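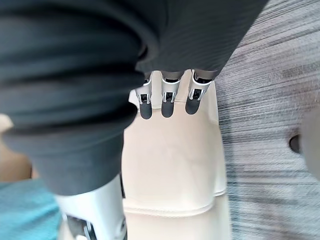
A dark gray sleeve with deep folds, close up.

The breathwork studio in Farnia opened in September with 8 mats and a borrowed speaker. Its founder taught yoga for years before she dropped the poses and kept the breathing. She asked that we leave her name out, since her students know her by her first name only and she likes it that way.

"People came up after class and told me the last ten minutes were the part they wanted," she said. "So I started a class that was only the last ten minutes, made longer."

The main session runs an hour. Students lie down or sit against the wall, and the first part is spent breathing through the nose at whatever pace they walked in with. She does not count for them until later.

"If I start counting right away, they hold their breath to match me," she said. "I did that for a whole season and wondered why everyone looked tense."

She trained at Ccori, a retreat center at 2960 meters, and says the altitude taught her to go slowly. The first morning she tried to keep up with the group and had to stop and put her head between her knees. She now tells beginners they can quit any exercise and breathe normally, and she repeats it during class. Anyone who is pregnant or has a heart condition is asked to check with a doctor before booking.

She does not use the fast breathing styles some studios offer. "I've done them and I don't enjoy teaching them," she said. "There are other places for that."

The studio shares a floor with Movia, a dance school, and the wall between them is thin. On Friday evenings the bass comes through. She moved that class to 5 p.m. to get ahead of it, and it is now her fullest one.

Most students are office workers. A few come from Jumell, across the river, and take the bus over together. Asked what they get out of it, she was careful.

"Some tell me they sleep better. Some just like lying on the floor for an hour. I don't promise anything about sleep or blood pressure."

Her advice for practicing at home is short. Sit in a chair, breathe in through the nose, and let the breath out a little longer than it came in. Five minutes is enough to begin with. She does hers in the kitchen before the kettle goes on.

A second weekly class for beginners is planned once she finds another teacher.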